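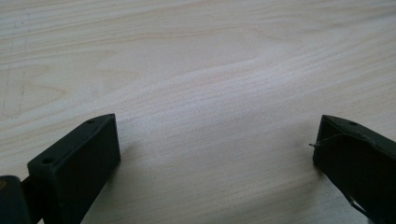
Open fingers over a pale wood surface, seen from the hand-held gripper.

Buying a Holside hand-held gripper: your questions

How much should we set aside for our first one?
The gripper itself is $2,480, and with the Kastar case and a spare set of fingers it comes to $2,953. Most small shops that write to us end up wanting the spares sooner or later, so do pencil them in if your budget has any room at all!

Do the fingers wear out?
They do, bless them. A replacement pair is $99, and if you're working every day I'd plan on a fresh pair each May, when we do our big restock.

Do we need a special table?
Oh no, please don't buy one on our account. A plain, smooth wooden top is lovely to work on (a few faint scratches won't bother anybody), so spend that money on spares.

How long is the wait?
Eight weeks from the day your order reaches us. Orders in by 6 Sep 2026 keep the current price.

Can we try one first?
Of course. Write to Otis Brannigan at our Greenberg office, tell him a little about what you'd like to pick up, and he'll set aside a loaner for you.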